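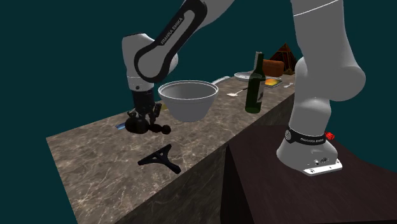 A long counter, patterned like stone.

The Ferry to Usteck

The ferry to Usteck left at dusk, and my mother's sister had told me to sit on the left side. I sat on the right. I was nineteen and tired of being told.

She had run the bakery in Trurkari until July, when the oven quit. Now she wanted me to have the recipe book, and she wanted me to come and get it.
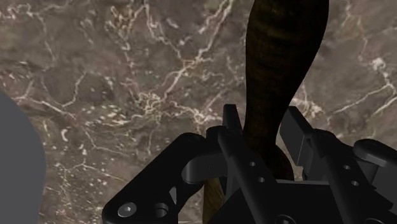 Reading time: 1 min

It rained the whole way over. A man across the aisle slept with his shoes off. When the lights of the town came up they were all on the left.

She was waiting at the landing with the book in a bread bag.

"You saw the lights?" she said.

"Some of them," I said.

She gave me the bag and looked at my hair - it was shorter then - and we walked up the hill to her house. The soup was already on.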